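Robots and chores: notes from the Dosholm open day

25/02/2024

Quick write-up before I forget it all. Got back from Wimton late, 90 minutes each way, most of it behind trucks. Dosholm had their hall open to visitors and I went with one question, same as last year. Can any of these things do a job around the house yet?

Short answer: a bit. Slowly. Longer answer below.

Parking was free, coffee was not. Sign in, sticky badge, then straight onto the main floor. Big hall, strip lights, partition walls making little rooms. Kitchen corner first. Line to get near it was silly so I came back to it at the end and it had closed for the day. My own fault.

Shop-floor side was run by Cadwaladr. Totes going from one rack to another, labels scanned, wrong ones set aside. Fine. Fast enough that I'd stopped watching for mistakes after a few minutes. They say the cell has done 1,000 totes in a shift at a customer site, no way for me to check that. But this is work with the same box and the same shelf every time. A home isn't like that.

So the bathroom was what I really came for. I clean bathrooms for part of my living (holiday lets, six of them this winter) and it's the room I would hand over first. Sink, mirror, bottles put back, cloth folded, next.
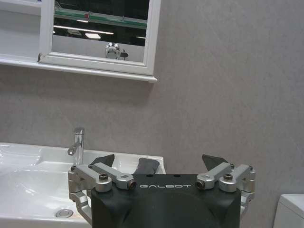 My test for any helper, human or not, is the stuff round the sink. Anyone can wipe an empty basin. Guests leave bottles on the rim, caps half on, a cup where you don't expect one. You have to pick each thing up, put it somewhere sensible, wipe, and not knock the next thing over. White things on white shelves too, which I miss myself some mornings.

Asked the staff about that. Answer was that clear and pale items are still the hard ones and they'd rather have it go slow than grab air. Fair. Asked about wet cloths. "Not today." Also fair.

There is a low rope and you stand behind it. People kept leaning over anyway. Bring something to stand on if you're short, I had a view of a man's backpack for a good part of it.

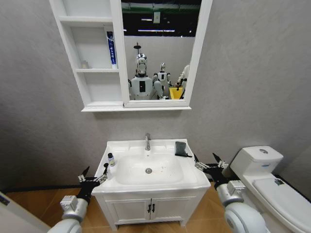 Both hands open at the sink, small bottle on the left rim and the gray cloth on the right.

Things I noticed, in no order:

Slow. The pauses are the worst of it. It stops, you think it's broken, then it goes again. I'd have had the whole room done.

The fingers are better than I expected. Last year everything I saw had two flat pads and a prayer. These are thin and there are several to a hand.

The room is tight, as it should be. Toilet close by the vanity, not much floor between. Most demos give the machine a ballroom to work in and then you get it home and it can't turn round. So credit for that.

Specks in the bottom of the bowl. That's a job right there! I wanted to see it scrubbed and didn't get to. Putting things away is tidying, not cleaning, and the leaflet mixes the two up all the way thru. My customers would know the difference in 2 seconds.

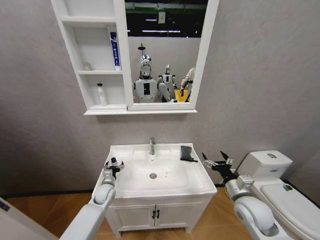
Small bottle with the blue cap, upright in the left gripper. Other hand free.

Holding a small bottle straight up doesn't sound like much. Try doing it with kitchen tongs and get back to me. Where it goes next is the real question, because in my lets every cabinet is laid out different and one of them has no cabinet at all.

Price: asked three people, got three smiles. One said to think rental, by the month, for hotels before homes. Makes sense to me. Hotels have 80 bathrooms all the same, so you teach it one and you're well on the way.

Prinum had a table near the exit with a scheduling app for cleaning crews. Picked up the brochure, have not read it. Will report back if it's any good.

Would I go again? Yes, but get there for opening and do the kitchen first. Wear flat shoes, the floor is hard and there are maybe four chairs in the place. Food truck outside had run out of everythign but fries by two.

For now the mop bucket stays in the van. If they run another one next February I'm bringing my own bottles, the awkward ones with the pump tops, and asking if they'll let it try.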